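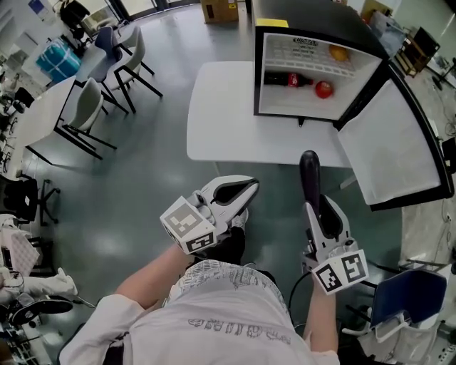
Teaching the fridge job: an afternoon with the Nerero robotics club

21 May 2026

"Everyone wants to start with something flashy," laughs the student leading the fridge project. "Then they try to get an apple off a shelf and go very quiet."

The club at Nerero has twelve members this year, and I wish I had found them sooner! Their project is called Driteo, and the idea is lovely: record people doing small kitchen jobs with a gripper in each hand, then train a robot arm on the recordings. The little black fridge holds cola and fruit, and the patterned cubes on the grippers let the software work out where each hand is.

"You have to forget your fingers," says a second-year who does much of the recording. "You've got two jaws and that's it. The first day I was hopeless – I kept wanting to use my thumb."

They have saved 320 recordings so far and thrown out another 109, mostly for rushing. "Slow hands, steady hands," she says. "If I wobble, the arm learns to wobble."

And does the arm learn? In the last round of tests it managed the apple in 82 tries out of a hundred (I made them tell me twice). Bottles are harder. "A bottle on its side rolls when you nudge it," the project leader explains. "We argued for a whole evening about whether to grab the neck or the middle. I was for the neck. I lost."

In September they take Driteo to the student contest at Nekevside, where the team from Čierny will be the ones to beat. "They're really good, and really nice about it," the second-year says. "They sent us their notes on training, all of them, and we're still reading."

Before I left I was allowed a turn with the grippers. I got the orange on my fourth go and cheered out loud. The second-year asked if I wanted to try the bottle next.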